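Diary: February, the month of the quilt
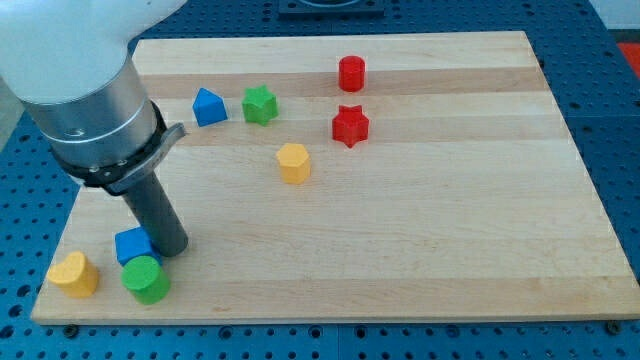 Little coloured blocks on a pale board.

Half past six in the morning and I've been up for an hour already, which is what happens when you go to bed thinking about triangles. The kettle has been on twice. It's still dark out, there's a hard frost on the shed roof, and I've got the blue scraps sorted into a biscuit tin and the not-quite-blue scraps sorted into a second biscuit tin, and I'm very pleased with myself.

So, the quilt. I said in January I wasn't going to start another one until the hall curtains were hemmed. The hall curtains are not hemmed. They're pinned, and if you walk past them with any speed they take a swipe at your ankle. But I found the Trelten pattern folded up inside an old knitting magazine (I'd been looking for it since before we moved!) and that was the end of the curtains.

If you don't know Trelten, it's a tiny pattern company that did sheets for hand piecers, all on that thin crackly paper, with the diagrams drawn in pencil by somebody with a wonderfully wobbly hand. Mine is called Jeresia. It's a big medallion, star in the middle, then rings and rings of small shapes going outwards, and the finished thing takes 1,362 pieces. I know! I read it three times hoping there was a comma in the wrong place. I've had it for years and never had the nerve. I think what changed is that I've got the back bedroom now, with the long table, and I can leave everything out overnight without the cat sleeping on it. She can't manage the door handle. She's working on it.

Later, about to have lunch

Spent the whole morning cutting and my thumb has gone numb. The pattern wants you to cut all the shapes for a ring before you sew any of it, and I've always been a cut-a-bit, sew-a-bit sort of person, so I was grumbling through the first hour. Then I got into it. There's a rhythm to drawing round a template, shifting it along, drawing round it again, and I had the radio on, a long programme about sea walls, and I looked up and it was gone eleven.

I do think I made a mistake with the mustard. It looked lovely folded up. Rich and warm, a bit like the inside of an old pub. Cut into small diamonds and laid next to the green it looks like something you'd find in the bottom of a salad drawer. I've moved it to the outer ring where it'll be next to the brown, and if it still looks ill I'll take it out and use the pink shirting. I have a lot of pink shirting. I bought the end of a bolt from Hilline when they were clearing the upstairs room, and I've been putting it into everything ever since, including a peg bag.

Hilline is the fabric shop on the hill past the garage, for anyone reading this who isn't local. It's one room wide and goes back for ever. The good cottons are at the back on the left and you have to turn sideways for the buttons. I went in last week for thread and came out with thread, a yard of navy with tiny white sprigs, a packet of needles and a zip. I don't know what the zip is for. It was such a nice red.

Soup for lunch, leek and potato, the last of the batch from the freezer. I really must make another lot. Note to self, more pepper this time, and don't put the lid on the tub while it's hot or you get that horrible wet top.

Mid-afternoon

Rain now. It took the frost off and made everything brown again.

I laid the centre star out on the table and shuffled it about for ages. This is my favourite part of the whole business, before any thread goes in, when nothing is fixed and you can swap a corner just to see. You wouldn't think moving one small blue piece two places to the left would matter, but the whole star went from sitting there like a doily to properly spinning. Then I breathed on it too hard and lost a point under the radiator. I got it out with a ruler, along with a hairgrip and a very old raisin.

The instructions tell you to stand on a chair and look down at it. I did stand on the chair, and they're right, it's completely different from up there. What looked like a random speckle close up turned into a dark ring with a light ring inside it. I could also see the top of the wardrobe, and I wish I hadn't, so there's another job.

I should write down what I decided, or I'll forget by the weekend. Star points in the navy sprig. Background in the oatmeal linen mix, the washed piece and NOT the unwashed piece, they're in separate bags, please don't be clever about it. First ring alternating blue and cream. Second ring all the scraps, anything goes, but no two checks touching. Third ring is where I start worrying about mustard.

I've been reading an old book about patchwork in the evenings, a library one with the date stamps still in the front, and there's a chapter on people who pieced whole bedcovers from uniform cloth and tailors' samples. Thick wool, red and black mostly, cut tiny. Some of them took years over it. There's a photograph of one with a border of little birds, and each bird has a different expression, and one of them looks so cross that I laughed out loud in bed. I'd love to put a cross bird on mine. There's nowhere for a bird on the Jeresia, it's all geometry, but perhaps on the back? I could appliqué one in the corner where the label goes. I'm writing that down as well. Cross bird, back, bottom corner.

Teatime

I sewed the first two points together, and then I unpicked them, and then I sewed them together again. The seam was out by the width of a thread and I told myself it didn't matter and went and made toast, and the whole time I was eating the toast it mattered. It's fine now. Small stitches, good light, and don't pull.

My hands are slower than they were when I made the cot quilt. I noticed it today more than I have before. It isn't painful, they just want a stretch every so often, and threading the needle takes me a couple of goes unless I'm right under the lamp. I've started threading a whole row of them in the morning and sticking them in the arm of the chair, and then I can just pick up the next one. I did forget and lean on the arm of the chair once. I won't be forgetting again.

The thread is the Dmytriv one, on the wooden reels, the soft grey. I've used it for three quilts and it has never once knotted on me unless I was in a temper. Grey goes with everything. I used to match my thread to every single patch and carry round a box of reels like a travelling salesman, and it made no difference to anybody. You can't see it if the stitches are small, and if the stitches are big then the colour is the least of your problems.

The ironing pile has been moved from the chair to the bed and from the bed to the chair again. I ironed the scraps, beautifully, every last one, right into the corners. I did not iron a single thing that a person could wear.

After supper

Did a bit of arithmetic on the back of an envelope, because I wanted to know what I've let myself in for. I cut 479 pieces between this morning and teatime if you add in the ones I'd already done over the last fortnight, and that's the centre and the first two rings finished as far as scissors go. There are 9 rings altogether. The outside ones are the monsters, obviously, they go all the way round the bed. I'm giving myself until the autumn after next and I'm not going to be strict about it.

I've also worked out that if I sew 13 pieces a day I'd be done in well under four months, and I've decided not to believe it. That's assuming nobody comes to stay and I never get a cold and the garden doesn't need me from April onwards. The beans alone will see to that. I've got the seed packets lined up on the kitchen windowsill already, leaning on the radio. Runner beans, a yellow courgette I've not tried before, and the sweet peas that I should have sown in the autumn and didn't. I'll put those in at the weekend in loo roll tubes and hope.

It's blowing outside and the loose bit of gutter is tapping. I've got the star pinned to an old sheet on the wall where I can see it from the chair, only two points sewn and the rest just hanging there by their pins, and each time somebody opens the door downstairs the whole thing shivers. I like it more every time I look up. Even the cream bits, and I wasn't sure about the cream.

Must buy: pins (the long ones with glass heads, the plastic ones melt), leeks, something for the gutter. Must hem the curtains. Must take the library book back, it's already had one renewal and I want to copy out the bird first.

Bed now, with a hot water bottle. Tomorrow I'll do the third point, and then I might just lay the mustard out again in daylight and see how I feel about it.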